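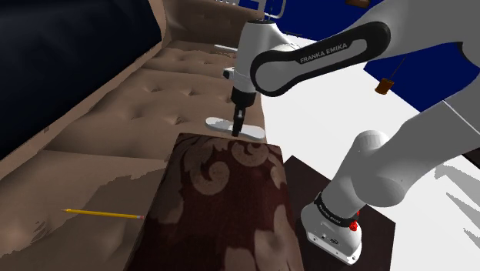
Render: Ademir Sales / Prestbridge Robotics Club

Clumum project: spring update for the Prendergast Fund

Hi all,

It's 18th March and I owe you a proper update, so grab a coffee. When I wrote in November we had a name (Clumum, please don't ask, the students voted) and a simulator that crashed whenever two people used it at once. We've come a long way since then!

The big thing is the living room. The students have built a full simulated room around a Franka arm, with a tufted sofa and a bunch of small stuff to pick up, and the job is tidying. The arm gets told what to fetch, goes and gets it, and puts it where it belongs. Pencils are the students' favorite target and my least favorite, as they roll under things and then everybody wants to restart the run. The flat white oval thing has caused more arguments than any other object we have. Half the group calls it the insole and the other half calls it the dish, and for a while the task list had both names in it, so the arm was being sent after something the scene file had never heard of. We've settled on "insole" and I'm sticking to it.

As of last week the students have logged 200 practice runs, and 115 of them ended with the right object in the right place. I'd hoped for better by now, but most of the misses are on thin, flat objects lying on the seat cushion. The cushion is soft and lumpy, the gripper comes down a hair too high, and it closes on air. The older students are rewriting the approach so it slows way down near the fabric. I like what I've seen so far, though I'd hate to promise you a number.

The other piece of news is people. Simulated ones, I mean! We put humanoid figures in the room so the students could start thinking about how close an arm should ever get to somebody, and it opened up the best conversations we've had all year. The figures are pretty low on detail and the eyes came out kind of jagged, but they do the job. We look at everything from the gripper view too, and from there you really feel how near things are.
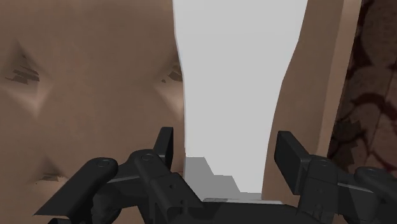
Gripper view, fingers open, with a figure's head filling much of the left side.

Right now we're writing a keep-out zone around each head. The first version was so cautious that the arm refused to go anywhere near the sofa, so that needs work.

On the money side, we've spent most of the software line on Skeltix, the tool we use to build and pose the figures, and the license is good through the summer. The travel line hasn't been touched. I'd love to move some of it over to computer time if you're okay with that. We have three machines and the line for them gets long on club nights.

Next up are the keep-out zones, the slow approach for flat things, and a demo evening for families. That's some 2 months off, and I'll send the date as soon as the school gives me a room. Please come if you can. The students would be thrilled, and they've already started fighting over who gets to run the arm.

Talk soon, and thank you again,
Ademir Sales
Prestbridge Robotics Club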